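The grip that would not let go

The fault showed up in April, on a job that should have been dull. Fletcher Whitelaw was folding a cloth on a bed with a pair of hand-held grippers, the kind used to record how a person handles fabric so that a robot can later be taught to do the same. He squeezed the handle, lifted a corner, let go of the trigger and found that the jaws stayed shut.

He pulled. The cloth stretched, and then his finger was between the linkage and the body of the tool when the spring finally gave. It left a blood blister and a bent screw.

Drisavar, the small firm in Endcombe that builds the grippers, had 18 of them out with home workers at the time. It called them all in.
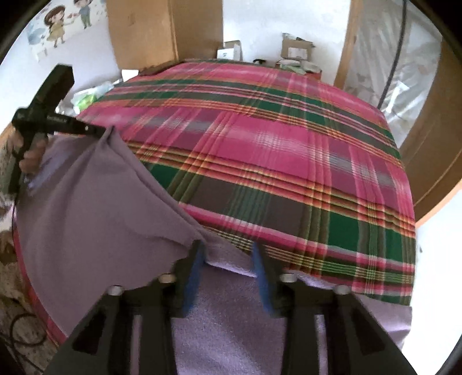
Soft fabric turned out to be the trouble. Cups and boxes have a fixed width, so the jaws stop where they should. A thick fold squashes down, and people squeeze harder to keep hold of it. On worn tools that extra squeeze pushed the linkage past its centre point, where it locked. Of the 18 sent back, 11 could be made to stick on the bench. In three of those the spring had started to crack.

"I had felt it catching for a week or so," Whitelaw says. "I put it down to fluff. I should have rung somebody."

The recordings were a second problem. A stuck jaw logs as a closed one, so the files showed a firm grip at moments when the worker was trying to release. A robot arm trained on them at the firm's workshop in Plultinholm held on to towels long after it should have dropped them, and once dragged a drying rack off a table. Nine days of work had to be thrown out.

The repair is a small metal stop that keeps the linkage short of the locking point - it takes a few minutes to fit. There is also a guard over the gap where Whitelaw caught his finger, and workers now test the release before each session.

He has his grippers back and is folding again. The guard rubs his knuckle, he says, and he has asked for a thinner one.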